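Two-arm tabletop demos: wrist view vs. fixed view, and when to start recording

Wanbridge Robotics Forum > Data Collection > Teleop

nsengar
Sep 25, 2024
Setting up a pick-and-place set on the two-arm bench. Objects are a lemon, a cookie box and a beige plastic tray. Target is 300 episodes before I train anything. The question is whether to start each episode with the gripper already over the object or from the parked pose.

Pre-positioned starts look like this from the wrist: lemon between the open fingers, box lying past it.

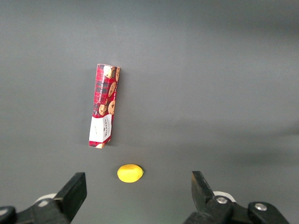 The episodes come out short and the operators prefer it. My worry is that the policy never learns the approach. Anyone have numbers?

kw_yau
No numbers for a lemon. For our bottle task we recorded 100 pre-positioned episodes and the policy was useless from anywhere else. It would close the fingers on air as soon as the object was near the bottom of the wrist view. Start from parked.

mak_nl
Disagree with kw_yau, at least as a blanket rule. Pre-positioned starts are fine if you mix them. The grasp is where most of the failures are, so oversampling it makes sense. What you can't do is record only those.

Also, is the box a target or a distractor? If it is a distractor, move it between episodes. A fixed box next to the lemon becomes a landmark.

nsengar
Distractor for now, target in the second batch. Layout does change. The fixed camera gets the tray, both arms and both objects, so I was planning to use it for the approach and the wrist cameras for the last part.
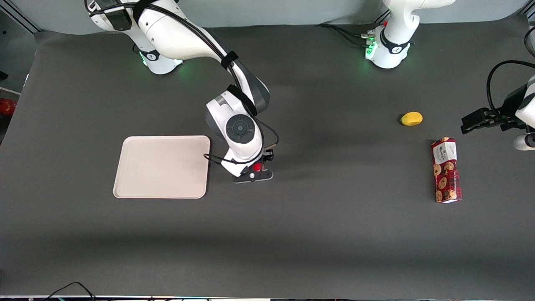 Which arm does the pick is left to the operator at the moment. The instruction text only says "put the lemon in the tray".

tsaiws
That last bit will hurt you more than the start pose. If two operators pick different arms for the same layout, you get two modes and the policy dithers between them. Write a rule: nearest arm picks, other arm stays parked. Put it in the operator sheet and reject episodes that break it.

kw_yau
Agree on the arm rule. Still don't agree on the mixing. mak_nl, what ratio did you use?

mak_nl
One pre-positioned for every 3 from parked. I never ran it without the mix, so I can't tell you how much it bought us – only that the grasps got better after we added them in February.

kw_yau
Then it could just be more data.

mak_nl
Could be.

nsengar
OK. Plan is parked starts for the whole first batch, nearest arm picks, box moved every episode. I'll record the pre-positioned ones as a separate set so they can be left out at training time. Will post the comparison in this thread.

tsaiws
Log the start pose as a field too. Sorting it out afterward from joint angles is tedious.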